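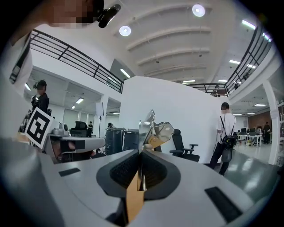 **Workplace inspection - main hall and mezzanine**
Site: Villalba building, ground floor and gallery level
Inspector: Amancay Herrera
Date: 2021-06-28
Report ref: 2345
Previous report: May, ref 2045

Marking: OK = satisfactory. ACT = action needed. N/S = not seen on this visit. Comments are given where the mark alone would not be clear to the person doing the work.

## 1. Guarding at height

- [x] Railing continuous along the gallery - OK
- [x] Horizontal bars firm under hand pressure - OK
- [x] Fixings at the meeting point of the side runs and the short centre section - OK. One cap nut was finger-tight and was tightened during the visit.
- [ ] Nothing stored against the railing - ACT
- [ ] Load notice displayed at the head of the stairs - ACT

Comment: the bars are horizontal and can be climbed. This is acceptable for a building with adult staff only. If school groups are to be admitted, as Lodel has proposed, an infill panel will be needed first. Two flattened cartons were leaning on the bars behind the far column. They are light, but they would drop on to the hall floor if knocked. Move them to the ground floor store.

The load notice was reported missing in May. The wording has been agreed, so it only needs printing and fixing.

## 2. Lighting and ceiling

- [x] Round ceiling fittings secure - OK
- [x] Fluorescent fittings, diffusers in place - OK
- [x] Fittings under the gallery edge - OK
- [ ] Emergency lighting test recorded - ACT

Comment: light level at the round table was 200 lux with the blinds down. This will do for general handling but is low for close work with small parts. Raise the blinds where glare allows, or provide a task lamp. The emergency lighting log has no entry after May. Nimel holds the contract and should supply the missing sheet, or carry out the test again if there is no sheet.

## 3. Partition and large items

- [x] Curved white partition stable, base fixings tight - OK
- [x] No sharp edges at hand or head height - OK
- [x] Clear way past both ends of the partition - OK
- [ ] Wheeled carts braked when parked - ACT

Comment: brakes were tried on every cart in the hall. One would not hold on the slope near the loading door. Take it out of use until the castor has been changed. Irkine castors of the same plate size are in the store.

## 4. Floor and walkways

- [x] Floor surface sound, no lifting or cracks - OK
- [ ] Cables clear of walking routes - ACT
- [ ] Bags, coats and shoes off the floor - ACT
- [x] Spill kit present and sealed - OK

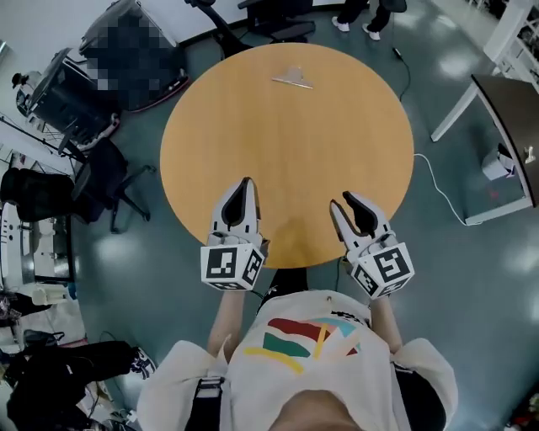
Comment: the floor has a gloss finish and shows no wear, but the slip reading was taken dry only. A wet reading is to be added at the next visit. A cable with a small plug was lying on the floor beside the round table. Any lead not in use is to be coiled and hung up. Leads in use should come down on the side away from the walkway, or be put under a cover strip.

Black bags and clothing were piled on the floor, with a sneaker next to them. This is a trip hazard and would slow anyone leaving in a hurry. Hooks have been fitted by the side entrance and there is room on them. A low rack is still wanted for footwear - the one ordered in May was too deep for the recess and went back.

## 5. Tables and seating

- [x] Round wooden table level, no rocking - OK
- [x] Table edge free of splinters - OK
- [x] Office chairs, five-star bases and castors intact - OK
- [ ] Chairs returned to their places after use - ACT
- [ ] No drinks near equipment - ACT

Comment: the tabletop was wiped and checked by hand. The surface coating is sound. Small clips and brackets should go back in a lidded tub at the end of a session, as they are easily swept to the floor and are hard on castors. Chairs pushed back from the table narrow the way through to the side entrance. A white cup had been left near the white unit with shelves. Drinks are to stay in the kitchen.

## 6. Fire and first aid

- [x] Extinguishers in date, pins in place - OK
- [x] Side exit opens fully from inside - OK
- [ ] First aid box contents match list - ACT (2 eye wash pods short)
- [ ] Gallery call point - N/S, cover was taped pending repair

## Actions carried forward

| Item | Action | With |
|---|---|---|
| 1 | Move cartons, fix load notice | Site |
| 2 | Emergency lighting sheet | Nimel |
| 3 | Replace castor | Site |
| 4 | Coil spare leads, supply shoe rack | Site |
| 5 | Lidded tub, remove cup | Hall users |
| 6 | Restock eye wash, repair call point | Site / Nimel |

Items 1 and 2 are repeats and are to be closed before the next visit. Send the lighting sheet to A. Herrera with the report number on it.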